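**Sopacua hospital board sets money aside for second surgical robot**

The Sopacua hospital board voted in July to put a second surgical robot in next year's equipment plan, along with two years of service coverage and a larger supply of instruments. The purchase still has to go out for bids.

The hospital's current system handled roughly 300 operations over the past year. Another 46 were moved to a later date when no robot time was open, according to the planning report given to the board.
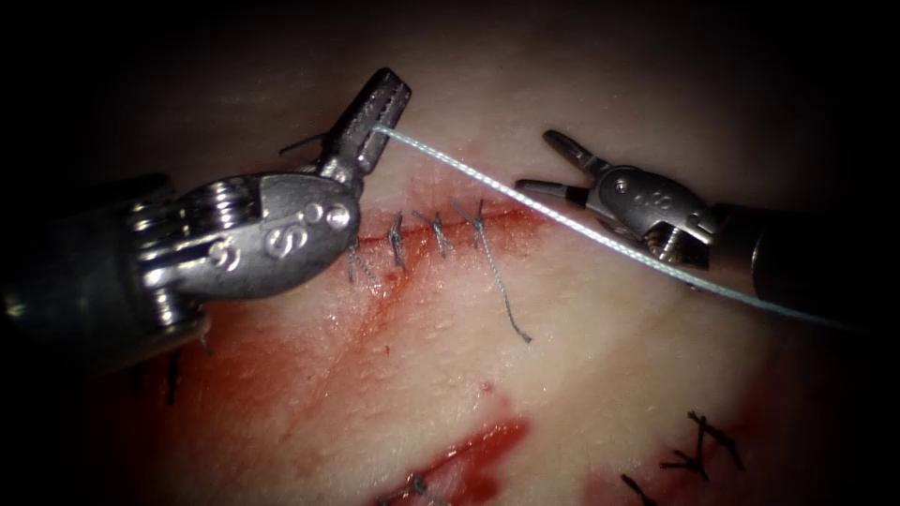 Instruments take up a large part of the request. Grasping tools and needle drivers are approved for a limited number of uses, and the report says the surgical department underestimated how quickly it would go through them when it bought the first system. Suturing practice was charged to the same account as patient cases. Under the new plan, training gets its own budget line.

Two suppliers, Aren and Pramo, have told the hospital they intend to bid. Both will be asked to list the price of instruments, software updates and repairs separately from the price of the robot. The board also wants a quote for leasing.

Operating room changes, including added power outlets and a wider door, are budgeted under the Famonska wing renovation. Bids are due in October.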